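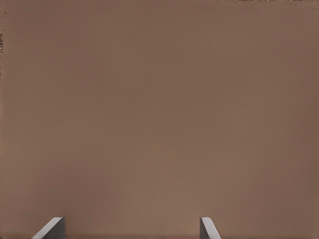
The Voyle rule is an angling tradition, and later a written regulation, holding that fish in the Voyle River bite best in the two hours after the sluice at Brudport is opened. It is named for the river and not for any person, although several local guidebooks credit a "Captain Voyle" for whom no record has been found. The rule is widely repeated in fishing clubs along the river. Evidence for it is thin.

Origin of the claim

Most accounts trace the rule to the mill keepers of Brudport, who are said to have fished the tailwater after releasing the morning flow. The earliest printed version is a short note in a club newsletter from Enthorpe. The note gives no catch figures and names no source beyond "the older men at the mill." Later writers quoted the newsletter, then quoted one another, and by the time the claim reached the regional angling guides it was being described as long established.

The mill's own books, which survive in part, record the opening and closing of the sluice in some detail. They do not mention fish. Supporters have argued that mill staff would have had no reason to write down what they caught, which may be true, but it leaves the books silent on the question either way.

Statement of the rule

The rule exists in at least three forms. The Enthorpe version gives the good period as two hours after opening. The Brudport version gives it as "until the foam clears," a standard that depends on the weather, the season and the person watching. A third version, common among visiting anglers, extends the period to the whole morning, at which point it is hard to see what the rule excludes.

The species covered is also unsettled. The newsletter speaks only of trout. Guides printed later add perch and chub, and one adds pike, without saying why a fish that hunts by sight would feed better in clouded water.

Proposed explanations

Three mechanisms are usually offered. The first is that the release of water washes insects and worms off the banks and carries them to waiting fish. The second is that moving water carries more oxygen and makes fish more active. The third is that cloudy water hides the line and the angler. Each of these is reasonable as a general remark about rivers. None has been tested at Brudport, and the third sits awkwardly with the first, which requires the fish to see what is drifting past them.

The angling writer Wojciech Duda, who has generally defended the rule, concedes that the effect could come from the anglers themselves. People who believe in the rule arrive at opening time, fish hard for two hours and go home. Most of the fish are therefore caught in that period, and so are most of the colds.

The Shabalala count

The only organized attempt to check the rule was made by Lungile Shabalala, a retired surveyor and member of the Enthorpe club. Over one season she collected catch cards from anglers on the stretch below the sluice. The cards covered 759 visits and reported 3221 fish. Her summary stated that the first two hours were "plainly the best," and the phrase has been repeated in club literature ever since.

The summary has several weaknesses. It compared total fish in each part of the day and did not divide them by the hours people spent fishing. Only 215 of the cards gave a starting time, so the remainder were assigned to the morning or afternoon by Shabalala's own judgment. Anglers who caught nothing were under no obligation to hand in a card, and it is likely that many did not bother. Shabalala acknowledged the last point in a letter to the club but did not revise her conclusion.

Kumaresan Kotian later went back to the timed cards and worked out the catch per hour. He found a small advantage for the early period, almost all of it due to 46 cards from a single pool immediately below the gate. With that pool set aside, the difference disappeared. Kotian took this to mean that the pool is a good place to fish. His critics in the club replied that the pool is precisely where the rule was meant to apply, a limit that does not appear in any earlier version.

Use in regulation

Despite the dispute, the rule was written into the local bylaws. From March until the end of the trout season, anglers below the sluice were limited to one rod each during the two hours after opening, on the grounds that fish were unusually easy to catch at that time. Gert Mabuza, who drafted the measure, cited the Shabalala count and made no reference to Kotian's review. The limit has not been followed by any published study of fish numbers, so its effect on the stock is unknown. Permit sales at Brudport rose in the first year, which some took as a sign that the rule made better advertising than conservation.

Similar claims elsewhere

A comparable belief is reported from Ladodberg, where the good fishing is said to come two hours before the gates open. Ramiro Quintana has suggested that the two traditions share a source and that one of them was copied down wrong. He does not say which one, and no document linking the two places has been produced.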